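Boxing Day, sort of, and the heat is off again

Up at six. Finished the Garkley record, all of it, headphones, floor. 531 copies pressed and I paid too much for mine. Side two still the one. That long organ thing where the drums come in late and never quite agree with it — played it four times. Want to write something on them and the whole Memwood crowd, the rooms they played, who borrowed whose amp. No money in it. Fine.

Notes so far are a mess. Tapes half labeled. Typed up three pages of the August interviews and threw out one. Everybody remembers the fuzz pedal differently and everybody owned it.

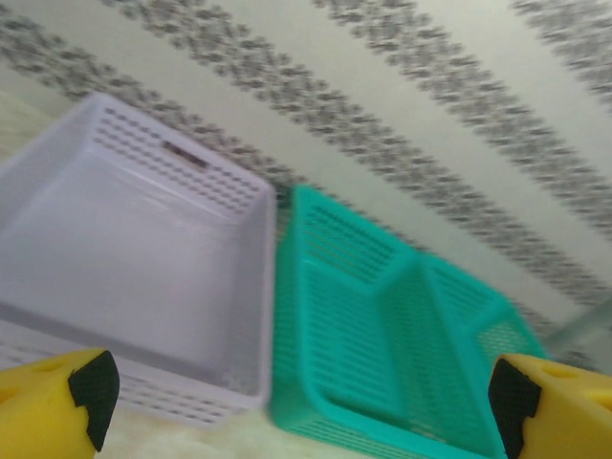 What the piece needs

A start. I keep opening on the last show because it's the good story, but then there's nowhere to go. Maybe open on the van. Maybe the flyers, the purple ones, with the lettering you couldn't read until you'd stood there a minute.

Also need to stop saying "hazy." Counted it in the draft, quit counting. Drone, fine, once. Reverb — they all had the same cheap unit so it's fair to mention, but not every paragraph for gods sake.

Lunch was toast. Called the label, closed, obviously, it's the holidays. Left a message that sounded insane.

The Stevik EP after lunch. Forgot how short it is. Two songs and a sort of hum. I used to think they were the copyists and Garkley the real thing, now I'm not so sure, the dates are closer than I had them. If the Stevik demo is the older one then my whole second section is backwards. Have to check the matrix numbers. Have to find the magnifying glass.
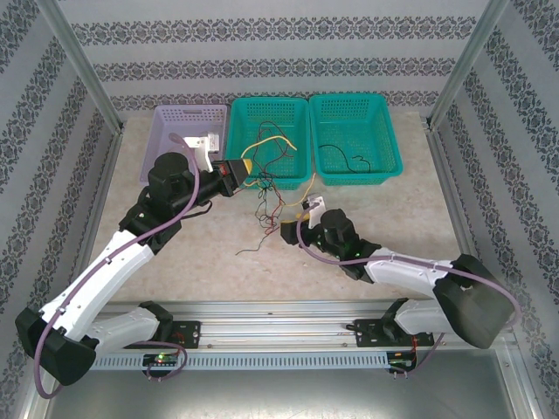 Ranasinghe's back room, Monday, December 26, 2022

Took the train over anyway. Shop was open, dusty, nobody in. Asked about the demo and got a shrug and then a box from under the counter. No demo. Did get a live tape, unmarked, and a fanzine with a review I'd never seen, 1,000 words on one gig, most of them rude. Whoever wrote it hated the projector more than the band. Copied out the best bits on the train home and missed my stop. Walked back in teh rain with the tape under my coat. 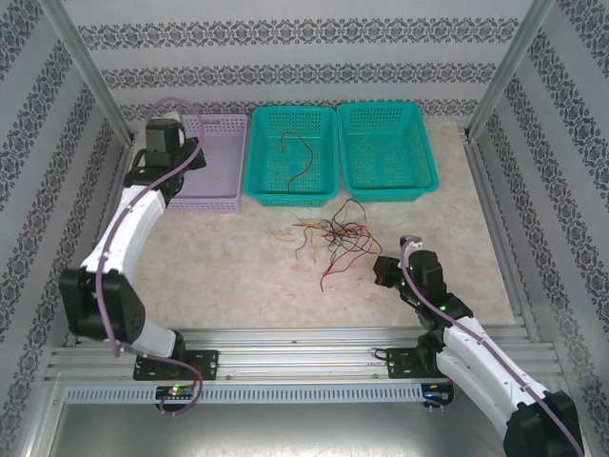

Tape is real!! Garkley, the early lineup, before the organ. Hiss all over it, somebody talking right through the quiet number, but you can hear the guitar feeding back and then the whole thing tips over into the chorus. Played it twice. Must make a copy before I play it again. Leads first — mine look like that loose tangle of thin wires on the tabletop, and baskets in a row like those three would sort me out, one for audio, one for power, one for the mystery ones. Tomorrow. Then section two again from the top, with Stevik first, and see if it holds. Word count is 3,730 and I'd keep maybe half. Too tired to fix it tonite. Bed, side two again, low.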